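Notebook | Protocols | Parts | Log in

Sunday, June 30, 2019

OK, writing the table rules down before I forget what Lucian and I agreed on (loudly!) over lunch. First one: feet go on the floor marks before anybody hits start. Close doesn't count. Second: cables get a look from top to bottom, the long one on the floor included, and you keep your own shoes off it.
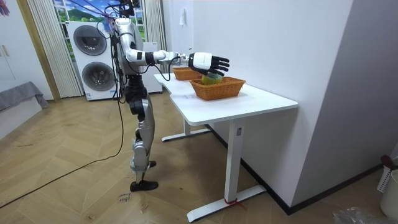 Third is the stop button, and I'm going to be a pain about this. One person holds it and does nothing else, no typing, no fixing baskets. Veronica wants a 16 second limit on any grasp, then stop and write it up as a miss. I'd go longer but fine, 16 it is.

Labels stay in front of their baskets, fruits on the left. If a sheet slides, pause the run and put it back by hand, arm parked first!! Toy fruit and the tape roll get set out fresh each time, not nudged mid-run.

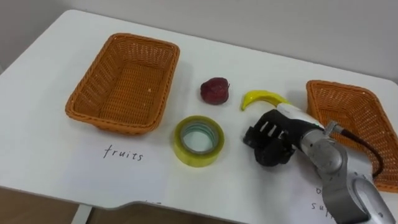
Still to sort out

- Does a regrasp count as one try or two? Ask Veronica Cârstea.
- Run 545 has no operator initials. Lucian?
- Print the Priltby checklist, bigger type.

Back to top | Contact the Gomton bench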